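Out and about: our afternoon at the Fovalholm open day

I'd been meaning to get over to Fovalholm ever since the Vernholm lot moved in, and in November they finally opened the doors to the likes of us. The train was late, I'd left my sandwiches on the hall table, and I still had a lovely time! Fifteen of us signed up and 14 came, which for this club is practically a full house.

The idea behind the place is simple enough. If you want a robot to learn to pick things up, somebody has to show it, over and over. So people spend their shifts working with grippers they hold in their own hands, and what gets recorded goes off to train the robots (they call the whole project Fudent, and I forgot to ask why).
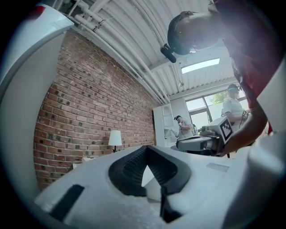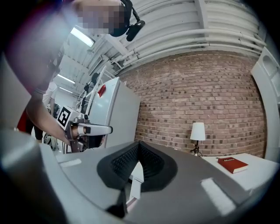
Hand-held grippers at work, with the brick wall and the table lamp behind.

The square black and white patterns on the grippers are markers, by the way. A camera can spot one and work out where the gripper is and which way it's tilted. I'd assumed it would all be done with something far more mysterious, but it's a printed square, a bit like the thing you scan to see a menu.

Kenta Ikeda asked whether a robot taught like this would pick up our bad habits as well, and said that if he did the teaching it would learn to drop every third cup. The answer he got was that a few fumbles do no harm, so long as the recording carries on and you see the thing picked up again, but that too much dithering gets thrown out. He wasn't entirely convinced and kept on about it all the way back to the station.

We were each allowed a turn afterwards. My job was to move a teaspoon from a saucer into a mug, and oh dear. You squeeze, the fingers close, and all the feeling you normally have in your fingertips just isn't there. It took me 23 goes to get it in cleanly! The staff were very patient and told me to slow down and watch the tips instead of my hand, and that did help. By the end I could do a teaspoon and a teabag, though I wouldn't trust myself with an egg.

Tea was laid on afterwards, plus a very good ginger cake. Vernholm say they'll have us back in the spring, when there should be a proper arm to see, working from what it's been taught. Places will be limited, so put your name on the sheet by the door if you fancy it, and do wear comfortable shoes, as there's a fair bit of standing.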